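We use cookies to improve your experience. Accept all | Manage preferences

Search this journal Advanced

4.2 Table setting, two arms

Same policy as 4.1, no retuning. The task is long for this setup: placemat, plate, mug, then utensils, each one conditioned on where the mat ended up. Training set was 527 teleoperated demos, collected by Charvát and Iwasaki on the Padthorpe rig in July. We ran 30 trials per condition, 2 conditions (shared action chunk vs. one chunk per arm).

Shared chunks did better. Most of the gap comes from the utensils, where the per-arm version tends to let both grippers go for the same item and then stall. Plate and mug placement look alike in both conditions. Errors in mat angle carry forward, a mat that is skewed early gives a skewed setting later and neither version corrects for it. We did try re-querying the policy more often, it helped a bit with the fork and made the mug worse, so left out.

Scoring was done on the final layout only, by 3 raters who did not see the condition. Disagreements were almost all about how far a utensil may lean before it counts as misplaced. The Hesatine baseline was scored the same way; see Section 5 for why we beleive its numbers are not directly comparable.

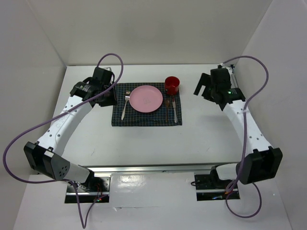
Figure 4. Place setting between the two arms, both grippers open. Fork left of the plate, spoon and knife right, mug upper right.

Note that the fork and knife handles are not quite parallel in Fig. 4. Raters were told to ignore small angles like this, and we did not measure them seperately. Cable drag on the forearms is a possible source of error, not modeled here.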